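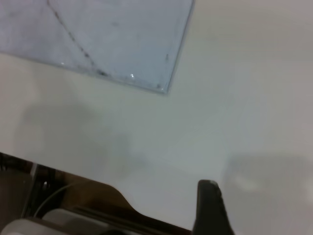

Notebook, Ikbridge bench
20/09/2021

Goal for the session: more examples of thin, clear, annoying things on a white table. The Drududach set stands at 997 episodes, and the model still treats transparent plastic as a rumor. I asked for a darker tabletop in the spring. We have a white tabletop.

Settings as before, wrist camera on, 60 seconds allowed per episode. Eulalia Paredes on the controls, me on labels and complaints.

Clear sheet
Start poses varied by hand. Eulalia wants more starts where the corner sits far from the fingertip, so the policy has to go looking for it. Agreed. The specks and dark streak across the sheet are easier to find than its edges, so I expect the model to learn dirt. Tag these "marked" and keep them apart from any clean-sheet runs. The arm's shadow has a much blurrier outline than the plastic does - tag that too.

Zip bag, folded cloth inside
Green zipper strip, blue-gray cloth, glare all over the film. Labeling rule, after roughly 90 minutes of argument: the box goes around the whole bag, including the empty clear margin on the left. Mạc's old labels stop at the cloth. Relabel those before anything gets merged.

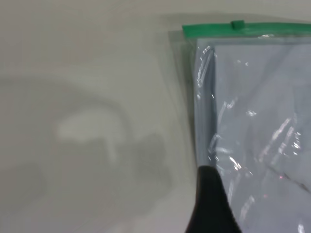

For next time
Split the Diner folder into 2, sheets and bags. Whoever named it Diner, please write down why.
Decide whether heavy glare gets its own tag or goes under "normal life".
Ask again about the tabletop in October.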